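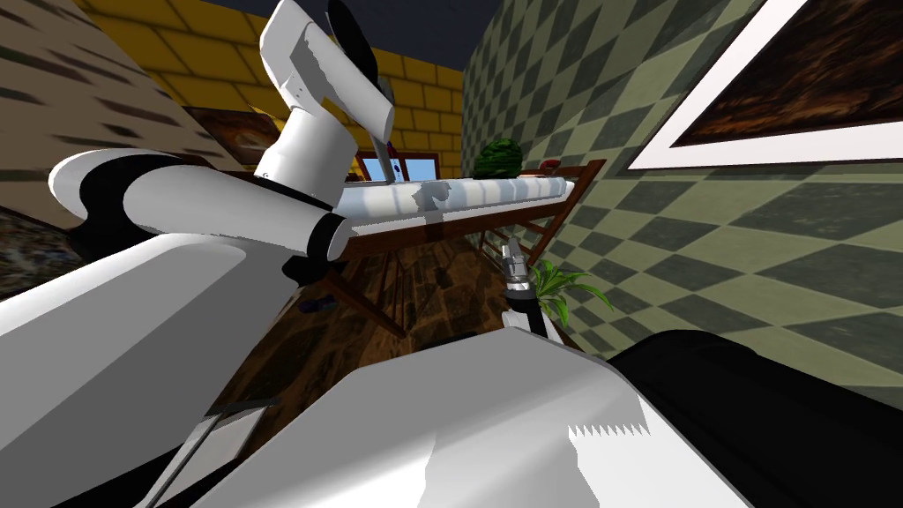

# Road Evaluation Drivers, Compact Hybrid Program

Kesulstead Automotive Research is seeking licensed drivers to take part in an extended road evaluation of the Jerora, a compact hybrid hatchback now in pre-production. The evaluation will be conducted from our test facility in Trakolcombe and on public roads in the surrounding county.

## Scope of the evaluation

Each driver will be assigned a vehicle for 12 weeks and will complete a fixed route of 436 miles in every two-week period. The route includes highway, town and hill sections. Drivers will keep a written log covering:

- fuel use and battery charge at the start and end of each trip
- throttle response when the gasoline engine engages
- brake pedal feel at low speed
- cabin noise, seat comfort and visibility
- any warning light or message, with the mileage at which it appeared

Vehicles are to be returned to Trakolcombe every 14 days for inspection. Inspections take up to four hours, and drivers may wait on site or arrange to come back.

## Requirements

Applicants must be at least 25 years old, hold a full driver's license, and have had no moving violations in the past four years. Experience with an automatic transmission is required. Experience with hybrid vehicles is welcome but not necessary. Current employees of vehicle manufacturers or dealerships, and members of their households, are not eligible.

Drivers will be asked to sign a confidentiality agreement before receiving a vehicle. Photographs of the interior may not be shared or published during the evaluation.

## Compensation

Participants are paid an hourly rate for driving, log keeping and inspection visits. Fuel, insurance and tolls are covered by Kesulstead. The vehicle may not be used for delivery work, towing or personal trips outside the assigned route.

## How to apply

Application forms are available at the Trakolcombe reception desk or by mail from the Xia Program Office, which manages driver enrollment. Completed forms must include a copy of the applicant's license and a current driving record. The closing date is Mar 28, 2022. Applicants who are not placed in this group may ask to be considered for the cold-weather evaluation beginning in November.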